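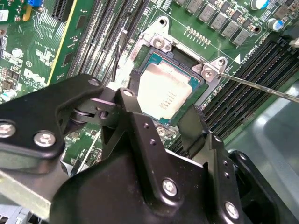

Samuele Fontana

Minutes, Skusodum Repair Circle, September meeting
Wednesday, upstairs room, 7.30 pm. Gerardo Donati in the chair, which is to say the one with arms. Minutes by me again.

1. Minutes of the last meeting
Agreed as accurate, apart from the spelling of "soldering", which the secretary maintains was a matter of taste.

2. Matters arising
The kettle has been descaled. The missing heatsink clip was in the biscuit tin. Gerardo asked that small metal parts and shortbread be kept in separate tins from now on. Carried, with one abstention.

3. The Dell board
Most of the evening went on this. The board is a green Dell one, and the job was the processor, which sits under a metal retention frame held down by screws. Gerardo wanted it noted that he has asked three times for people to use a screwdriver that fits. The long thin one is to be used for this job and put back in the roll afterwards.

There was a discussion about the order of the screws. One party holds that you slacken each a little and go round. The other holds that life is short. The meeting voted for going round, a bit at a time, and the other party asked for his dissent to be recorded. It is recorded.

Reminders for anyone taking a turn at this board:
- Mains lead out, and somebody else to check that it's out.
- Hold the chip by its edges. The bit that looks like a good handle isn't one.
- Keep the driver upright in the screw head. The row of square grey chokes next to the socket did nothing to deserve a slip.
- Paste: a small blob. We are not icing a bun.

The new paste is the Fabbri. The old tube of Finitz has gone hard and will be thrown away as soon as someone can bear to.

4. Labels
Boards on shelf 6 are to carry a label with the fault written on it. "Dodgy" is not a fault. Neither is "see Gerardo". The board marked 3118 has lost its card altogether, and whoever brought it in should own up by email.

5. Money
We have 300 in the account. The Skirkodel magnifying lamp was proposed and looked at longingly in the catalogue. Deferred until we know what the hall wants for the winter. I offered to bring my desk lamp and was thanked in a tone I've decided to take as sincere.

6. Any other business
The window still doesn't shut. Gerardo will write to the hall. Gerardo wrote to the hall in spring as well.

A request for a beginners' evening on sockets and coolers was received warmly until it was asked who would run it. Held over.

Meeting closed at 9.40 pm. Next meeting same room, bring your own mug.

13 shares | 3 comments

Comments

patchlead
3118 is mine, sorry. Fault is it beeps. Will do a proper label.

Gerardo D.
For the record, it was four times I asked about the screwdriver.

mossy_k
I was the abstention. I like a bit of risk in a biscuit.

Contact the secretary | © Skusodum Repair Circle | Back to top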